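Checking over the odds-and-ends box: my list, with grumbles

Posted in May by Friederike Rathjen
Filed under: Home Safety > Cupboards & Storage

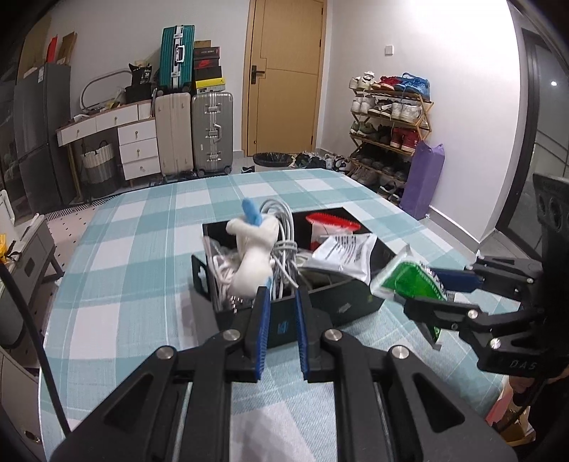 1. Cables coiled and held in the middle
Pass. The light grey one is wrapped tightly round its waist, but the loops stand up well above the rim, so the lid won't go on. I'd lay it flat along the bottom. Check both ends for splits while it's in your hand.

2. Small cords bagged
Pass, and I'm pleased about this one! The clear plastic bag at the left means I can see there's something pale and stringy in there without tipping it all out on the checked tablecloth.

3. Packets inside the box
Fail. The shiny silver-white one has a corner hanging over the front edge, and that's the corner that catches on your sleeve. Stand packets upright, or fold the top over if there's room.

4. Labels read and dates looked at
Half done. I've still got the green and white packet to go through, plus the white and red one under that bright red oval thing. My eyes aren't up to small print after 20 minutes of it, so I'll finish after tea.

5. Soft things kept away from anything sharp
Not sure. The white toy is sharing its half of the box with the cable, and my sister Annelore Wiegand would have it out of there at once. I've marked it as a "move" (she's usually right about toys, annoyingly).

6. Edges and flaps
Needs doing. The side flap with the cut-out sticks out on the left — tuck it in before the box goes on a shelf, or you'll snag it every single time you walk past.

7. Batteries
Anything that takes them gets opened up and looked at. Loose ones go in a lidded tub, well out of reach of small hands. Still to do.

8. Weight and shelf height
Nothing over my own shoulder height, full stop. Heike Brandes keeps hers at 210 cm and needs the steps, which I think is daft, and I've told her so.

Next check: when the hall cupboard gets done. Bring a marker pen and fresh bags.

We use cookies to remember your settings. Accept / Manage choices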